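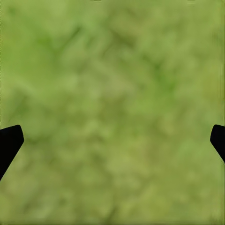

The open gripper over the simulated grass, from the open day at Zastero.

The garden is a better teacher than the stage

I went to the open day at Zastero in August with a bad opinion already prepared. I have seen many robot demonstrations, and most of them are theater. A machine waves, people film it, and everyone goes home with no new knowledge.

At Zastero there was no stage. There were rows of chairs, a big screen, and a simulated back yard with two robot arms in it. The team showed us the yard from above and also from the view of the gripper, where you see two black fingers and a lot of blurred green. I found this second view more interesting than any speech. When you look from there, you understand how little a machine has to work with.

My neighbor in the next chair was disappointed. He had paid for a train ticket and he wanted metal. I understand him, but I do not agree. A yard on a screen can be started again after each mistake, and the presenter, Kumaresan Pinto, told us that his team had repeated one short task 3000 times before they were willing to show it.

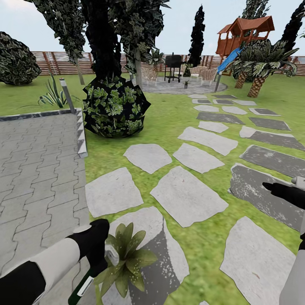 He also told us that 351 of these attempts had failed in the same way, with the tool held too close to its end. I wish more companies would say such a number in front of visitors. At the Mudska fair last year I asked three exhibitors how often their machines fail, and I received three brochures.

My complaint is a different one. The simulated yard is very tidy. My own garden has a hose that is never rolled up, and wet leaves from the neighbor's tree. If the public is invited to judge garden robots, I think we should be shown an ugly garden too, and be allowed to stay in the room when the arm does badly in it. An open day of nine short demonstrations is too polite for this. 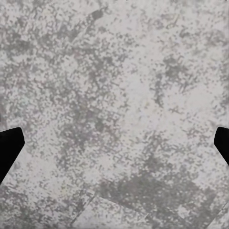 Finbarr Ó Briain wrote to me after reading a draft that I am asking for the wrong thing. In his opinion an ugly garden would only entertain the visitors, and they would remember the falls and forget the reasons. He would prefer that the failed attempts be published in full, so that people can study them at home.

Maybe he is right about the visitors. I would still like to have both, and I have written to Zastero to ask for it.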